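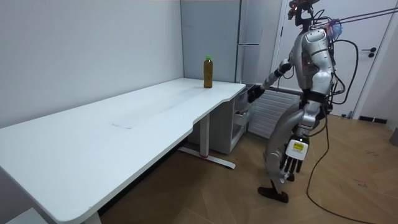

The Jardine Partner Register is a subscription record system for organizations that manage joint ventures, referral agreements, supplier alliances, and similar arrangements. It holds the terms, contacts, obligations, and review dates of each agreement in a single place, and it allows both sides of an agreement to work from the same text. The Register is published by Nolton and replaces the earlier Drandero agreement file, which closes to new accounts in September.

## Purpose

Many agreements between companies are signed with care and then left in a folder until a problem arises. By that time the people who negotiated the terms may have moved to other duties, and the two partners may hold different versions of the same schedule. The Register gives each agreement a named owner on both sides, a plain summary of what was promised, and a history of every change.

## What the subscription includes

- Storage for up to 500 active agreements
- 4 administrator seats and unlimited read-only access
- Shared workspaces, open to both partners
- Review reminders, sent 40 days before each renewal date
- Export of all records in spreadsheet and PDF form

Closed agreements do not count toward the limit. They remain searchable for the life of the subscription. 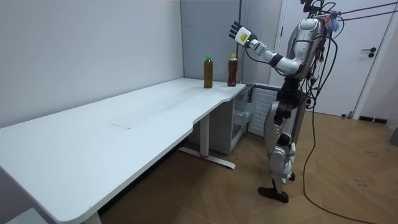

Trarkness – June 25, 2026

Nolton has revised the terms under which existing Drandero customers may transfer to the Register. Customers with a current Drandero contract may move their records at no charge, and the remaining months of that contract will be credited in full. Attachments are carried over with their original file names. Custom fields are carried over as text and should be checked by the account owner before the old file is closed.

## Shared workspaces

A workspace may be opened by either partner. The second partner receives an invitation and does not need a paid subscription in order to read, comment, or approve a change.
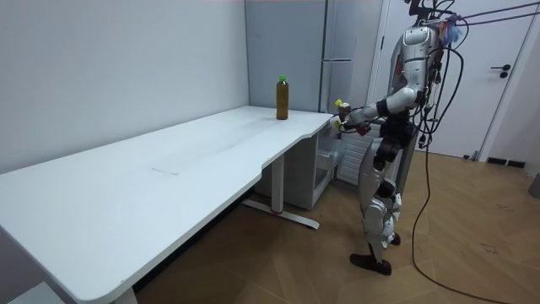
Approval by both sides is required before any change to financial terms takes effect in the record. Changes to contacts or meeting schedules may be made by one side alone – the other side is notified on the same day.

Internal notes are kept apart from the shared record and are never shown to the partner organization.

## Setup and support

Standard setup consists of two online sessions. The first covers account structure and permissions, and the second covers the import of existing agreements.
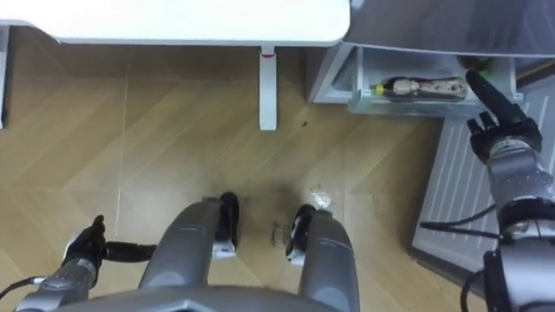 Customers who prefer to import their own records may use the template provided with the account and request a check of the finished file. Support is available by email and telephone during business hours at the Trarkness office.

## Ordering

The Register is sold on annual terms, billed in advance. Price quotations and a copy of the service agreement are available from the Nolton sales office on request.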